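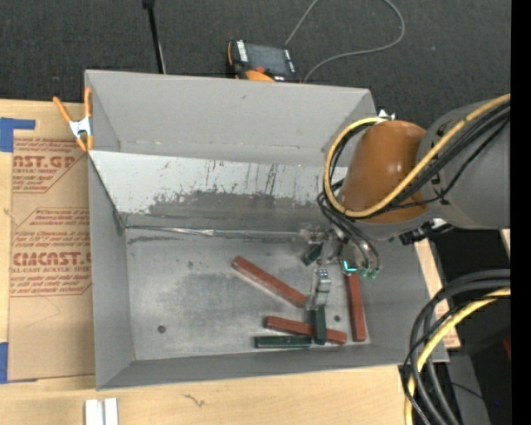
Is it really a job if all you do is sort blocks, a reader wrote in after our June notice, and don't kids do that for free? Fair enough! Kids do it for free and they also put half of them under the couch. We're paying, and we need the blocks back.

So, round two. I'm looking for 4 part-time sorters for the block room at Tamihana, our toy lending library. We lend out building sets to schools, day cares and pretty much any family with a card, and when the sets come home they come home mixed. Greens in with the reds, bits of a train set, once a whole sandwich crust. Everything gets dumped in big metal bins and somebody has to pick through it by hand, check each piece and get it back into the right set. That somebody has been me for most of the spring and I would love some company.

What you'd be doing: you stand (or sit, we have tall stools) at a table with an open bin and pull out blocks by color. Red and green are the bulk of it right now, because those are the two colors in the Skadico set and the Skadico set is what everybody wants to borrow. You look each block over for chipped corners, wipe it down, and lay it in the tray. Full trays go on the cart. Chipped ones go in the bucket by the door – please don't try to fix them yourself, I have a way I like to do it.

There are 2000 blocks in the current batch and another 2000 due back from the Numton schools, so there's plenty to keep you busy. If it goes well I'd like to keep people on for the Vomlow sets too, and those are more fiddly, with little pegs.

You don't need experience. You do need to be able to tell red from green without having to think about it, and to be okay with a fair amount of clatter, since blocks going into a metal bin are LOUD. I wear earplugs on dumping days and I'll have a box of them for you. Lifting is light. We tip the bins together, two people to a bin, so you won't be hauling one on your own.

Shifts are three hours, mornings or afternoons, and you can take as few as two a week. Pay is hourly, same rate for everyone, and I'll tell you what it is the first time we talk so you're not left guessing. Masks on in the block room, please, and we'll give you your own table with plenty of space between you and the next person.

To apply, just drop a note in the mail slot at 1215 Tamihana Lane or use the contact form on this page. Tell me which days you're free and whether you'd like to bring your own music (headphones only, we've had disagreements). No résumé needed.

Posted Jul 28, 2020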